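Section 4: Cleaning the Radero Table Top

Your Radero has a pale wood-look surface. It forgives crumbs. It doesn't forgive tea.

1. Move anything that lives on the table to one end. Baskets may stay if you promise to lift them later.

2. Wipe along the grain with a damp cloth and a drop of dish soap.

3. Look across the top from a low angle, toward the light. Glare is unkind and will show you every mark you've been ignoring.
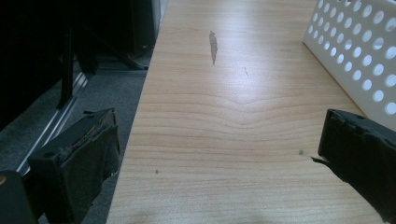
Buppha Kamolrat writes that she scrubbed a dark streak for an entire evening with the green side of the sponge, and now owns a streak with a dull patch to keep it company.

CAUTION: No scouring pads, no bleach, no steel wool. Enthusiasm is not covered by the warranty.

4. For a dark stain, lay a damp cloth over it for 40 minutes, then wipe. Repeat up to 2 times. If it's still there, it has moved in.

5. Leave fine scratches alone - sanding only makes them wider and gives them friends. 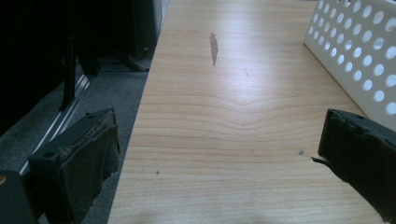
Fig. 4b. Dark streak and faint scratch on the table top, white perforated plastic at the corner.

NOTE: Replacement tops come in the same colour. Quote part 389 when ordering.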